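Rainwater for the Ellery Street Garden
Student project report, 9 August 2025

## Why we picked this

Our town gets plenty of rain in spring and then almost none by the middle of summer, and the community garden on Ellery Street pays for every gallon it uses. We wanted to find out how much of that water could come off the roof of the shed next door. It sounded like a small question. It grew into a whole summer, and we loved it!

## What we wanted to know

- How much rain the shed roof can catch in a normal month
- Whether a simple tank and gravity can push water all the way to the far beds
- What it would take to keep leaves and roof grit out of the drip lines

## The roof and the tank

The shed roof measures 1,000 square feet on the side that drains toward the garden. One inch of rain on a roof that size is a bit more than 600 gallons on paper, and you lose part of it to splashing, evaporation and the first dirty flush. We had no idea the number would be so big. One good storm could fill our first tank idea (four rain barrels in a row) and spill over onto the path.

So we changed the plan. The garden now has a single Rostura tank that holds 1,090 gallons. It sits on a gravel pad we dug and leveled ourselves, which was the hardest work of the project. The first pad was off by almost two inches from one side to the other and we had to rake it out and start again. Water is heavy - a full tank that size weighs more than 9,000 pounds - so the second time we checked the level after every layer.

## Keeping the water clean

The first rain after a dry spell washes dust, pollen and bird droppings off the roof. We built a first-flush pipe to catch it. It's a tall capped pipe that fills before anything reaches the tank, and a small drain hole at the bottom lets it empty slowly between storms.

We tried two screens at the gutter outlet. The fine one clogged with maple seeds in April after a single windy night. The coarser one let some grit through but kept flowing, and we went with that one plus a filter lower down. Someone still has to clean it, so we wrote a one-page care sheet and taped it inside the shed door.

## Getting water to the beds

This part surprised us the most. Each foot of height only gives you 0.43 pounds per square inch of pressure, and our tank outlet is low. The drip line we started with needed far more than that, and the last bed got nothing at all.

We switched to Ultari low-pressure line and made the main pipe wider. Then we ran a cup test: one cup under an emitter in every bed, left for 30 minutes. With the old line the cups near the tank were nearly full and the far ones were dry. With the new line every cup had water in it, and the far ones were only a little behind. We may have cheered.

## What we would change

We would raise the tank. Even two more feet would help the far beds a lot. We would also put a shutoff valve on each branch, so that one leak doesn't mean closing the whole system. And we'd buy extra fittings at the start, because we made more trips to the hardware store than we want to admit.

Over a full season we think the system can save 4,000 gallons of town water. That is an estimate from rainfall tables, and next year's class can check it against the meter.

## Fittings

The branches to the beds split off the main line at tees. White PVC is easy to cut and light to carry, and a dry fit first saved us from gluing several of them in backward.
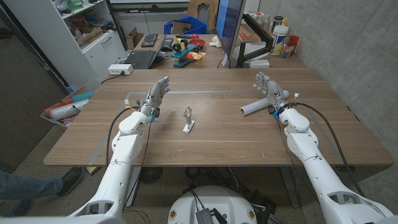 ## Next steps

- Read the water meter at the start and end of each month
- Add a float gauge so gardeners can see the tank level
- Drain the tank and the first-flush pipe before the first hard freeze
- Try a second cup test with the tank less than half full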